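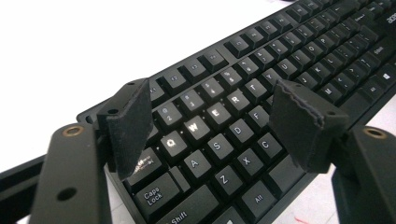 Sweaty gym gear stinks because it sits. Get it out of the bag the minute you walk in, even if you're wiped out from the 5 am class. I write the class times in a spreadsheet and the wash days go right next to them, and it's the only reason anything gets washed on time. Paper list on the fridge works too.

Shirts and leggings
Inside out, always. Cold water, half the soap you think you need. Too much soap stays in the stretchy stuff and holds the smell. No fabric softener, ever. If they still smell after a wash, soak in a bucket with a cup of white vinegar for 26 minutes (ok, half an hour is fine, my timer was already set) then wash again. Hang dry. The dryer kills the elastic – learned that on two good pairs from Nasia.

Heart rate strap
Unsnap the sensor part first. Rinse the strap in the sink after every class, a drop of dish soap once a week. Lay flat. Dont wring it. Wipe the snaps dry or they go green.

Shoes
Pull the insoles out overnight. Newspaper stuffed in the toes, change it in the morning. Baking soda in an old sock, tie it off, drop one in each shoe. Shake out before you put your foot in. If you row, check the heel for the black scuff from the foot strap, a damp melamine sponge takes it right off.

Water bottle
Take the rubber ring out of the lid. Yes it comes out. Use a butter knife, go slow. That gunk under there is why the water tastes funny. Bottle brush, hot water, dry everything apart. My Bidevex lid has a second ring inside the spout that I missed for a whole year.

The bag itself
Empty it over the trash, turn the pockets out, wipe with a vinegar rag and leave it open by a window. Most can't go in the machine, check teh tag. A dryer sheet in the side pocket helps for a few days – after that its just lint.

Towels next time, probably in March.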